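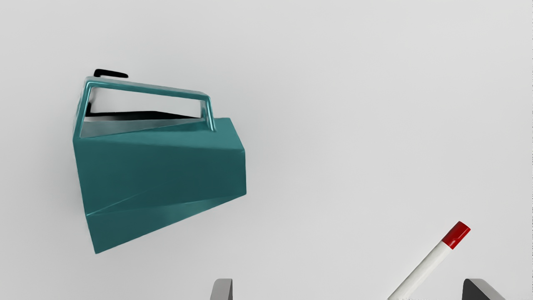 Can a robot clean my room yet?

I get this question more than any other when I visit schools. Last Thursday a girl in the front row didn't even wait for me to finish saying hello. Her hand shot up and she asked, "Can I buy one that cleans my room?" Everybody cheered, including the teacher.

So let's talk about it! The short answer is no, not the whole room. The long answer is a lot more fun.

First, the robots you might already have

If your family owns a dishwasher, you live with a chore machine right now. It doesn't look like a movie robot, but it does a real job. The same goes for the washing machine. And maybe you have one of those flat round vacuums that bumps around under the couch and eats socks (ours ate a shoelace and made a noise like an angry goose).

What do those machines have in common? Each of them does one job, and people set things up for it first. You put the plates in the racks. You pick the blocks up off the rug so the vacuum can get by. Somebody has to put the clothes in the washer, and somebody has to take them out and fold them, and in my house there is usually an argument about who that is.

Picking stuff up is really hard

Think about what you do when you clean up. You look at a pile, you spot a toy car, you grab it, you know it goes in the bin. You can do that while singing. You could do it when you were three!

Now try this. Put on a pair of thick winter mittens and close one eye. Hold your thumb and one finger out like a crab claw, and don't use any of your other fingers. Then try to pick up a coin, a sock, and a grape. Don't squash the grape.

That's a little bit like being a robot with a gripper. Many robot arms have just two fingers, and those fingers mostly do two things, open and close. Your own hand has 27 bones in it, out of 206 in a grown-up's whole body, and your skin is telling you all the time if something is slipping.

I asked my friend Vivek Rawat about this. He works on robot arms, and he told me the grabbing is only half of the trouble. "The robot has to work out what it's looking at," he said. "A shirt on a hanger and a shirt in a ball on the floor are the same shirt. You know that. The robot has to learn it."

Practice, practice, practice

Robots learn a lot of things by practicing, same as you with a bike or a piano. A robot might try to pick up a cup, miss it, try again, knock it over, and try again. I once watched almost 300 tries in one afternoon, and I needed a snack way before the end. The robot didn't.

A lot of that practice happens inside a computer. It's called simulation, and you can think of it as a video game with no score where the player is a robot. The program has a pretend table, pretend light, and pretend things to grab. When something falls off a pretend table you don't have to sweep it up, and you can put it back with one click. The hard part comes later, when the robot moves to the real world, where cups are sticky and somebody's cat walks through.

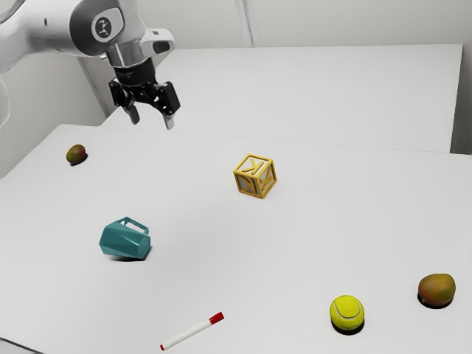

Tidying a table sounds like the easiest chore in the world, so it's one that robot people like to start with. You'd think that if a machine could clear one table it could clear them all. But every item wants to be held in its own way. A tennis ball can roll off if you nudge it. A mango is smooth and curvy and bruises if you squeeze too hard. A marker is skinny and lies flat, so the fingers need to come down very close to the table without crashing into it. Then look at that teal pitcher lying on its side. Where would you grab it? I'd go for the handle, and I bet you would too, but a robot has to figure out which way the handle is pointing before it makes a move. And the yellow block with the letter K is full of open spaces, so a finger could poke right into it.

Oh, and after all that grabbing comes the question of where it goes. You know that the mango belongs in the kitchen and the marker doesn't. (I hope you do. I have found a marker in our fridge.)

What about stores and warehouses?

Here robots are doing better! In a big warehouse, people can make everything neat and the same, and robots love that. The floor is flat. The boxes have labels. There are no beanbag chairs.

I went to see a place called Plorkmont, where they pack craft supplies to mail out to schools. Pramila Dwivedi showed me around. She has 2 robots that carry shelves across the floor to the packers, and she says they're good at it, and they never bump into her. They've been given numbers for names, which seemed sad to me, so I named one Lekach. It's a kind of honey cake.

But the packing is still done by people. One shelf might have glue sticks, yarn, googly eyes, and paper all mixed up for the same order. On the day I came, the packers had sent out 2616 items by closing time, and human hands had put every one of them in a box. I asked Pramila when a robot might take over that part. She laughed and said, "Ask me when one can handle the yarn."

So when will it happen?

I don't know, and grown-ups who study this don't agree either. Mbali Cele, who teaches a robot club for middle schoolers, thinks we'll see robots folding towels in regular homes before her students finish college. Vivek thinks stairs, pets, and spilled juice will keep them busy for longer than that. I'm somewhere in the middle, but I change my mind a lot.

My guess is that home robots will get good at a few chores first. Maybe putting cups away. Maybe moving laundry from one machine to the other. Your room, with the fort and the slime and the 40 stuffed animals, is going to be near the end of the list. Sorry!

Something to try at home

Find a friend and a table with five or six things on it that won't break. One of you is the robot and wears a blindfold. The other one is the programmer and gives directions, using only words like left, right, forward, up, down, open, and close. See how long it takes to move everything into a box. Then swap.

My nephew and I tried it with a spoon, a roll of tape, a banana, and some pencils. He told me "down" and forgot to say "stop." The banana did not make it.

If you try it, write and tell me which thing was the hardest to pick up. I'm making a chart.

48 shares
11 comments

More to read
Why do elevators remember which button you pushed?
How does a vending machine know it's a real dollar?
Do robots need to sleep?
What's inside a traffic light?
Ask me anything: the December mailbag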